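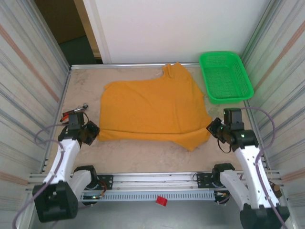

Orange cloth in the middle, grippers either side, green basket at the back right.

Bench upkeep on the two-arm folding cell
Posted Feb 3, 2023

gotberg_bench
Finally got the Monon cell back together and I'm thrilled with it! Both arms hang off the front rail, slotted tray runs underneath. I re-zeroed the two of them, redid the purple cables with more slack at the wrist (the left one swings out pretty wide now) and it's been folding ever since. Over 2,290 cycles since October. Anyone else leave that much loop?

ruddock77
Lovely setup. Too much loop for my taste though. Mine snagged on the elbow at full reach and pulled the connector. I clip at the upper link and leave 3 cm, no more.

gotberg_bench
3 cm! Mine would be tight as a drum with the wrist rolled over. What's your roll limit?

ruddock77
Narrower than yours, I bet. Fair point.

tinplate
I'm with the big loop. Clips chewed through my jacket after 11 weeks. Also, is that a red-handled tool beside the left gripper? Get it off there before you run!

gotberg_bench
Ha, yes, and the little metal bit next to it. Noted.

bevholm_fan
What do you do about jaw pads? I wipe mine every 30 cycles and the grip on cotton is so much better.

ruddock77
Every 30 is overkill. Once a shift, and check the bracket bolts while you're down there.

bevholm_fan
Depends on the lint. Mine's a fuzzy nightmare by lunch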